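Gasik (software)

Gasik is a control and planning package for two-armed robots that pick up and sort loose objects from a table. It covers perception, grasp choice, arm motion and logging. It was started by Shamim Butt and Ghazala Zaidi as an internal tool at Lirnirero, and later split off into its own project. First public release 1/24/22. Written mostly in C++ with Python bindings.

The name does not stand for anything. Early drafts of the manual spell it GASIK, and some config files still do.

History

Work began as a set of scripts for moving one arm between saved poses. Butt wrote the motion side, Zaidi the camera side, and the two halves talked through text files on disk. Slow but easy to debug. A second arm was added when Lirnirero needed to handle goods too floppy for one gripper, mainly cables and soft bags, and the text files had to go.

Haris Gilani rewrote the message layer. His version keeps one shared clock for both arms and stamps every camera frame and joint reading against it. Most of the later features depend on this. The older layer was dropped in version 5, which broke a number of user scripts, and a converter was shipped the following March.

Brikeo, a reseller of used electronics, was the first outside user. Its engineers added the headphone object set and the cable module (see below), both merged back into the main code.

Architecture

Gasik runs as 6 processes: camera input, segmentation, grasp scoring, planner, arm control and logger. Each can be restarted without stopping the others, except arm control, which forces a full stop on both arms if it goes down. A small monitor program shows which processes are up. Not part of the count, as it can run on another machine.

Settings are kept in plain text. One file per arm, one per camera, one for the table. The table file holds the height and the edges of the work area, and the planner will refuse any path that goes under that height. Getting this number wrong is the most common cause of failed starts listed in the manual.

Perception

Each arm has a camera at the wrist, and an overhead camera is optional. Segmentation runs on the wrist view first. It finds object outlines, then passes them to a classifier that gives a coarse type (box, bottle, band, cable, cloth, other). The type matters less than the outline, since the grasp scorer will work on "other" without complaint.

Known trouble spots:

Dark objects that touch each other get merged into one outline.
Clear or see-through plastic gives poor depth.
Thin cable drops out of the mask when it crosses a shadow.
The gripper's own fingers fill a large part of the wrist view and must be masked out. Gasik does this with a fixed mask for each finger opening, made during setup. If the finger pads are changed the mask has to be remade.

The merging problem was partly fixed by Cirilo Ventura, who added a step that takes a second view from a slightly different wrist angle before any outline is accepted. It adds time to each pick and can be switched off.

Grasp scoring

For every outline the scorer proposes pairs of contact points and ranks them. Score is made up of finger clearance, distance from the object's center, and how far the arm must turn to get there. Band shaped objects, such as headphones, are treated seperately: the scorer prefers the headband when it stands clear of the cups, and falls back on the cups when it does not.

Only the top five candidates go to the planner. If none is reachable the object is skipped and tried again once something else has been moved.

Planning and control

The planner is sampling based, with a smoothing pass after. Both arms are planned together when their work areas overlap, otherwise one at a time. Joint planning is slower but avoids the deadlock seen in early versions, where each arm waited for the other to leave.

Three modes exist. In lead mode one arm acts and the other stays parked. In assist mode the second arm holds or pushes while the first grasps. Teleop mode hands both arms to an operator and only checks for collisions. Teleop is used mostly to record examples, and the recordings can be replayed in the simulator.

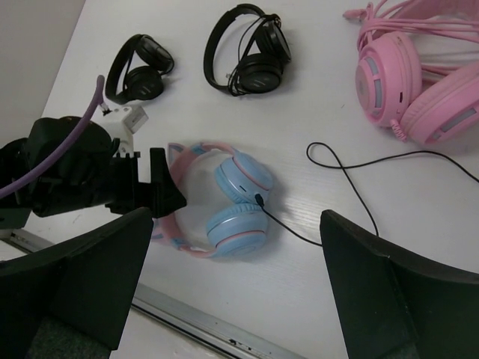 Wrist camera view of a headphone sorting table, with cat-ear headphones between the dark finger pads and a second gripper reaching in from the left.

Cable module

Cables are the hardest part of the headphone set. A cord plugged into one object may run beneath another, so lifting the first drags the second along. The module traces visible cable from end to end as far as it can and builds a simple graph of what is tied to what. Objects with no link are picked first. Linked ones are lifted a short way, checked again, then either moved or set back down.

Tracing fails on bundles. A wrapped cable is handled as part of the object it is wrapped around – a rough rule, but it works for most stock. Fahad Bhutto maintains the module.

Logging and datasets

All camera views, joint values and planner choices are written to one file per run. The headphone set released by Brikeo has 355 recorded runs and 2130 labeled picks, failed ones included. Labels cover object type, contact points and outcome. No sound or force data. The older runs lack the second wrist view and are kept in a separate folder.

Criticism

Users have complained about thin documentation, esp. for assist mode, and about the finger masks, which are tedious to make. The planner's timing varies from run to run, which makes it a poor fit for moving belts. A port by El Fassi for belt use replaces the planner outright and is not compatable with the main logger.

See also

Grasp planning
Motion planning
Teleoperation
Image segmentation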